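Refurbishment of a Steel Touring Bicycle: Project Report
November 2018

2. Work Carried Out

The project group was assigned a Moffat touring frame from the Estden campus store. The frame was stripped to bare metal, checked for alignment, and repainted in dark green. Surface rust was found inside the bottom bracket shell and was treated before painting. The original Drilirine hubs were cleaned, packed with new grease, and laced to replacement rims.

Ride data were recorded on the Putden test loop in June. The bicycle covered 506 miles during this period, and spoke tension was measured after each ride.

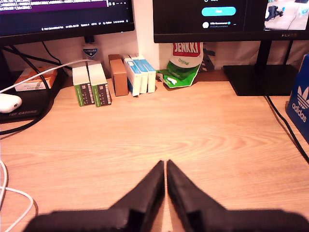 Figure 2. Desk and monitor, with Python shown in the status bar.

The rear wheel required truing on two occasions. Bearing play remained within the limit set in the project plan. Parts and paint cost $1,127 in total, and the paint accounted for the largest share.

3. Remaining Work

The headset has not yet been replaced. The group recommends that a sealed unit be fitted before the bicycle is returned to the store.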